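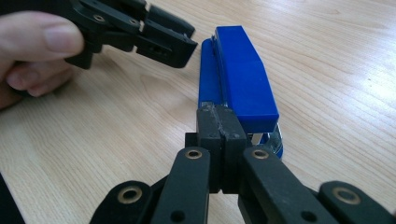 Yesenia Inga

Kasten hand-held gripper, paired set
Setup, care and spare parts

The Kasten is a two-finger parallel gripper carried in the hand. It is sold as a matched left and right pair for recording two-handed tabletop work. The fingers are black plastic links turning on brass bushings, and each finger ends in a replaceable pad. There is no motor in the hand-held version. The trigger spring opens the fingers and your grip closes them.

This page covers the pair as shipped from our Zullthorpe shop. If you bought the arm-mounted version, use the Tonden sheet that came in the box. The links are the same part but the stops are different.

What comes in the set
One left unit and one right unit
Two pairs of fingertip pads, fitted
One spare pair of pads
2 mm and 2.5 mm hex keys
Zero gauge, Ollow pattern

Before first use
Close each gripper slowly with nothing in it. The pads should meet along the full height of the seam. If they touch at the top first, loosen both pad screws a quarter turn, squeeze the fingers shut, and tighten again while holding them closed. Do the left unit the same way.

Next, slide the zero gauge between the pads and close on it. Set the stop screw so that the trigger has a little free play with the gauge in and none with it out. Write the unit's serial number on the card. Left and right links look alike on the bench and people mix them up after cleaning.

Checking the pair on an object
We use a desk stapler. It has smooth plastic, bright metal and a hinged end, and it is long enough for both units to reach without the links touching. Lay it flat on a table. Close one unit on the rear end and bring the other in toward the body. Hold for a few seconds, then change hands. A pad that is seated right won't walk along the plastic when you lift a little. If it creeps, clean the pads and try again before you touch the screws.

Keep the outer links clear of the table when you come in low. They spread wider than the fingertips do, and a knock on the outer joint is the usual cause of a bent pin. 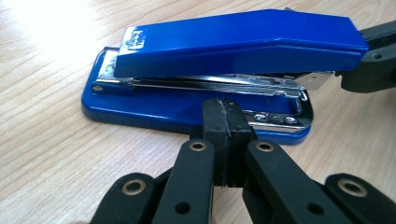

Pads
Gray scuffs on the pad faces are normal wear and can be left alone. Change the pads when a corner has rounded off or the seam no longer closes. Under daily use we see around 4000 closes from a pair. Always change both pads on a unit together. Wipe new ones with alcohol and let them dry before fitting.

Bushings
The brass bushings are a press fit and run dry. Don't oil them. Oil picks up dust and ends up on the pads. Every 200 hours, take hold of a fingertip and rock it side to side. If you feel a click, find which joint is loose and replace that bushing and its pin. The inner and outer sizes are not interchangeable.

Cleaning
Dry brush for the links, damp cloth for the handle. No acetone on any part.

Spare parts
Pad pair, part 187
Bushing and pin kit, one unit, part 311
Zero gauge, supplied free with either of the above on request

Orders received by noon ship the same day. The counter is closed for stocktaking the first half of January.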